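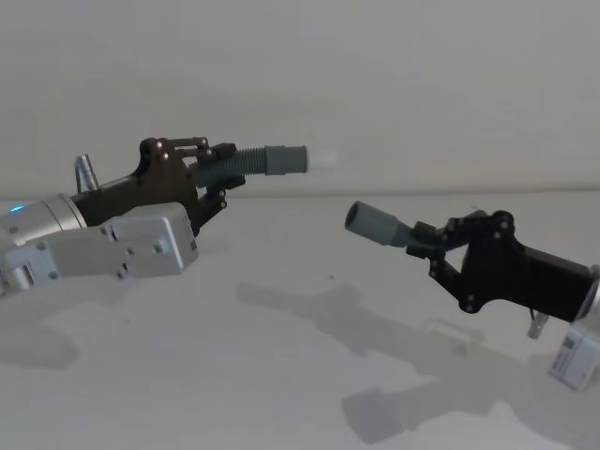
Home and Garden Talk > Laundry and Utility > Vented, condenser or heat pump?

dampcorner
Started 19/03/2020

Our old vented dryer has died, after a month of making a noise like a cow in a bucket. It was a Bisport, bought second-hand with the house, and I can't say I'm grieving. But I now have to choose another one, and I have read so many reviews that I've started having views on lint.

The facts, such as they are. Small utility room, north-facing, with a hole in the outside wall where the old hose went. Four of us in the house, one of whom plays rugby and one of whom changes outfit whenever the weather does. I have 700 pounds to spend, and I'd be very happy to spend less.

The man in the shop says heat pump. My sister says vented. My mother says there is nothing wrong with a clothes horse, and she has said it every July for as long as I can remember, from her garden, in sunshine.

What have people got, and would you buy it again?

tea_towel_tyrant
Heat pump, two years, would buy again. It's cheap to run and doesn't cook the clothes. The cycle takes long enough that you can forget you own it, start another hobby and come back. I put a load in before bed and it's done when I get up. If you are the sort of person who washes a shirt at seven to wear at eight, it isn't for you.

Gusset
Vented. Always vented. You have the hole already! People pay good money for that hole.

A vented dryer is a drum, a heater and a fan. It blows the damp outside, where damp belongs. There's no tank to empty, no condenser to rinse under the tap, and no little light telling you off about a filter you didn't know it had. Mine is older than some of my colleagues and has needed one belt.

tea_towel_tyrant
It also blows all the heat you've just paid for outside, to dry the hedge.

Gusset
The hedge has never looked better.

rinse_and_repeat
I've had all three at one time or another (we move a lot, I don't collect them).

Vented: quick, simple, costs the most to run. Condenser: the worst of both if you ask me, warm and clammy and a tank that's always full when you're in a hurry. Heat pump: slow and gentle and dearer to buy, with more inside to go wrong.

For four people and a rugby kit I'd go heat pump, but I'd keep the hole covered properly and not just stuff a carrier bag in it, as the people before us did.

dampcorner
There may be a carrier bag in ours as we speak.

old_mangle
May I put in a word for not having one at all? We've managed with a pulley airer over the stairs and a dehumidifier in the back bedroom. Sheets dry overnight. The dehumidifier is a Thygesen and hums a bit, but so do I.

The trick is a hard spin first. People take clothes out of the machine sopping and then wonder why the walls are growing things. Give them a second spin, shake them out, and hang them with a gap between. I know it's dull advice. It was dull when my gran gave it to me.

Gusset
Jeans, though.

old_mangle
Jeans go on the outside of the airer, by the waistband, inside out. They take longer. They're jeans.

hallway_otter
We tried the dehumidifier thing and it worked very well for everything apart from the marriage. Six towels on the banisters, socks on every radiator, a duvet cover hanging in the hall like a guest who wouldn't go home. I'd come down in the night for a glass of water and be embraced by a wet sheet. We bought a dryer the following weekend.

It was a condenser, from Flellwood. It's fine. I would describe it as fine to anyone. The tank needs emptying every load, and I've learned not to carry it across the carpet while talking.

tea_towel_tyrant
Flellwood did a heat pump one that a friend has, and the fluff gets past the door filter and into the bit at the bottom. You need to kneel down with a torch and a soft brush every month or so. She does it on the first of the month and calls it church.

dampcorner
All very useful and completely contradictory, thank you. Let me add to the muddle: the utility room is cold. Properly cold. Olive oil goes solid in there. Is that a problem for any of them?

rinse_and_repeat
It can be, and it's the thing shops don't ask about. I wrote out some notes for my brother when he was putting a dryer in his garage, so I'll paste the useful bits and save you my opinions on his garage. 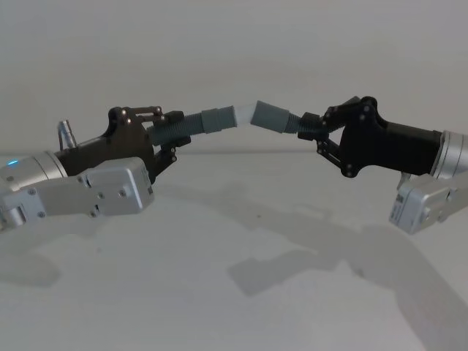
Does a heat pump dryer mind being in an unheated room?
Most of them do, a bit. They work best in a room at normal house temperature, and the colder it gets the longer the cycle takes. Many handbooks give a lowest room temperature, so look that up before you buy.

What about a condenser in the cold?
Much the same advice. Check the handbook, because below a certain point the maker may not want you running it at all.

And vented?
The least fussy of the three about temperature, though it will work harder warming up cold air. Keep the hose short, without kinks or a great loop sagging behind the machine, or water collects in the dip.

That's the lot. The rest of the notes concern mice.

Gusset
I'd like it recorded that vented won that round.

rinse_and_repeat
Recorded. It lost the one about bills.

dampcorner
Our hose had a dip you could have kept a newt in. When I pulled the machine out it poured down my slipper. I'd assumed the damp patch on the floor was the house being old.

Gusset
And there's your dead dryer, or part of it. Wet fluff in the hose, no airflow, and the poor thing is trying to breathe through a sock. Did you ever clean it out?

dampcorner
I cleaned the filter in the door! I was quite proud of cleaning the filter in the door.

Gusset
The filter catches most of it. The hose gets the rest. Take it off a couple of times a year, take it outside, knock it about, look through it at the sky. If it's torn or squashed, get a new one. Same for the flap on the outside wall, which will be either jammed with fluff or let to a sparrow.

I'm not being funny about this one. Fluff and heat are how you get fires.

old_mangle
Agree with that, for once. And don't run it when you're out or asleep.

tea_towel_tyrant
I've just told the whole thread I run mine overnight, haven't I.

old_mangle
You have. I was being tactful.

tea_towel_tyrant
Fair. I'll move it to Saturday mornings and be in the house, resenting it.

bobbin61
Joining from the other side of this as I've just bought one. We looked at the Bener 818, which was on offer, and at a bigger one with a price that started at 1000 pounds and went up if you wanted the door to open the other way. Got the Bener. Some things I wish I'd checked:

Which way the door opens. Ours opens towards the wall, so I load it sideways, like posting a letter in a gale.

How loud the beep at the end is, and whether you can turn it off. It plays a tune. I know all of it.

The depth. They give you the depth of the box and forget that the door sticks out, and so does the pipework at the back. We had to plane the bottom of a shelf.

Whether the drum goes both ways. If it only goes one way, your duvet cover will eat everything else and come out as a hot wet ball with one dry pillowcase in the middle of it.

hallway_otter
The duvet cover thing happens whichever way the drum goes. Do the buttons up first. It won't help, but you'll have done the buttons up.

rinse_and_repeat
It does help a bit! Buttons done up, and stop it halfway to shake everything loose. I will die on this hill, surrounded by dry bedding.

bobbin61
Tried it. Found three socks and a tea towel in the corner of the duvet, all soaking. So yes to stopping halfway.

dampcorner
Does anyone use the sensor programmes? Our old one had a dial and you guessed.

tea_towel_tyrant
All the time. "Cupboard dry" is a bit optimistic on mine, so I use the one above it. It's fooled by small loads though. Put two things in and it decides they're dry almost at once and gives up. Clean the metal strips inside the drum with a bit of white vinegar on a cloth if it starts stopping too early. Fabric softener leaves a film on them.

Gusset
My dial goes from 0 to 120 and I trust it with my life.

old_mangle
Nobody has mentioned shrinking.

hallway_otter
I have a cashmere jumper that would suit a medium-sized cat. I'd prefer not to mention it.

dampcorner
Right, I've been out to the utility room with a tape measure and a thermometer and a cup of tea, and I have looked at the hole for some time.

I think it's going to be vented. I know, I know. But the room's too cold for the one I wanted, the hole is there, and the rugby kit can't wait till Tuesday. I'll use the airer for anything that isn't urgent or muddy, with the hard spin, and the dryer for the rest. That ought to keep the bill down a bit, and leaves me some of the 700 for a new hose and a proper flap.

Gusset
Welcome. We meet by the hedge.

tea_towel_tyrant
I think you're wrong but you've been wrong very politely. If you ever insulate that room, come back and I'll start again from the beginning.

old_mangle
Get a pulley airer with wooden rails and not the plastic sort, which bow. And screw it into a joist. We didn't, the first time.

dampcorner
Will do. Does anyone know how you find a joist?

rinse_and_repeat
Start a new thread for that one. Gusset knocks, tea_towel_tyrant has a gadget, and they've fallen out over it before.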